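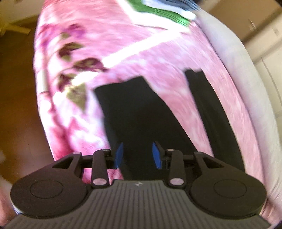

What should a small outfit budget for its first robot gear? Take the price on the quote and double it, then put a bit more away for the stuff that wears out.

That's the short version and you can stop there if you're in a rush. I was in a rush too. Most buyers are, it's November and the money has to be spent or it goes back.

## The quote is the start

We priced a modest setup last year at our shop in Bruvbridge. Household work, mostly. Bedding, folded cloth, picking small things off soft surfaces. Not glamorous. The first quote, from Trikmont, was two pages long and looked great. Arm, gripper, controller, done.

Then the questions. Mounting? Extra. Spare fingertip pads? Extra. Second power supply, because the first one lives at the other bench? Extra. Training for the staff was on a separate sheet that came a week later, after we'd more or less said yes.

The Tudaneo quote was longer and uglier and cost more up front. It also had nearly everything on it. Took me far too long to see that the ugly one was cheaper.

So, ask for the ugly quote. Ask every supplier for one number that gets you working on day one, with cables.

## Hand-held first, arm later

If you can, start with hand-held grippers. A person holds the tool, does the job, you find out what the job really is. You learn a lot about your own work before the big cheque. Which items are awkward. Whether the fingers open wide enough. How much of the day goes to moving stuff from one room to another.

We ran 2 hand-held units for a full season before ordering an arm. Best decision in the whole file. The arm we ended up ordering was a size smaller than the one we'd been talked into, and the leftover went to spares.

Fabric was the surprise. It's a pain. Rigid objects on a flat table are the brochure version, and a house is blankets and pillows, with everything sitting at an angle. If your work happens on beds and couches, do your trial on beds and couches. A supplier who only wants to demo on a table should be asked why.

## Consumables, the boring line

Pads wear. Pins loosen. Screws go missing in carpet. We put 300 dollars a month against small parts and some months didn't touch it, then went through most of a quarter's worth in a fortnight. Keep it as its own line. If it sits inside "equipment" somebody will see it unspent and take it.

Buy pads in bulk if the supplier lets you, and check they'll still be making the same shape next year. Yalçınkaya, a smaller parts house we use, keeps old patterns going for 18 months after a change and puts that in writing. I'd pay extra for that and we do.

## Time is a cost too

Delivery was quoted at six weeks. It was more like ten. Nothing wicked going on, just customs and a part that had to be swapped. But we'd booked staff for week seven, and they got paid to wait.

Plan 180 hours of somebody's time for setup in the first year. That's what ours came to, once I dug through the timesheets. Software updates, recharging, re-taping cables, phoning the supplier, labelling bins. None of it was in the budget. All of it got done by people who had other jobs.

And storage. Where does it live at night? We hadn't thought about that at all. Ended up buying a lockable cupboard, which was more than I expected a cupbord to cost.

## Lease or buy

Depends. Leasing made sense for the arm, where the next model is always nearly out. For hand tools we bought outright, they're simple and we can fix most of it ourselves. Read the return clause. One lease we looked at wanted the gear back in its orginal packaging, which we'd already have flattened and put in the recycling.

Service contracts, same deal. Look at the response time first and the price second. A cheap contract with a slow callout is money for a phone number.

## Before you sign

- One total, delivered, working, tax in
- Spares list with prices, held for the year
- A trial in your own rooms, on your own stuff
- A name on the support line and the hours they keep (our time zone, please)
- What happens if it's late

Send the list to all of them at once and give them the same deadline. Two of ours came back with lower prices before we'd even rung.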